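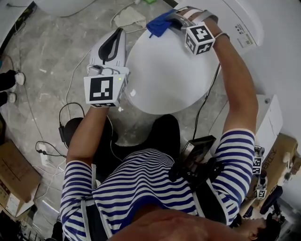
How much water does a household lose to a leaking toilet flapper?
More than most people in our survey guessed. In the worst house we tested it came to 30 gallons a day, and the family had no idea.

Student project, Umdale, 27/09/2021
Shengli Zeng

Background. Umdale gets its water from the Whitlock reservoir, low all summer. Town asked people to cut lawn watering. Nothing in the notice on leaks indoors. Wanted to see if leaks matter.

Method. Dye test. Food coloring in the tank, wait 30 minutes, don't flush, look in the bowl. Color in the bowl = leak. For the leakers we shut the supply valve, marked the water line with pencil and came back after 2 hours. Pencil washes off, use tape. First two houses had to be redone becuase of this.

Sent out 100 flyers on the Clundau side of town in August. Fewer replies than hoped, mostly older houses, so the sample is not random and I shouldn't pretend it is.

Results. Older flappers leaked more. Rubber goes stiff and warps, esp. where people use the drop-in bleach tablets. Slow leaks made no sound at all. One owner blamed the meter. A new flapper fixed it the same afternoon.

Problems. Tank sizes differ so the drop in the line had to be converted each time, and I got one wrong (corrected in table 2). Did not test at night when presure is higher.

Next. Ask for meter readings before and after. Table still needs the units added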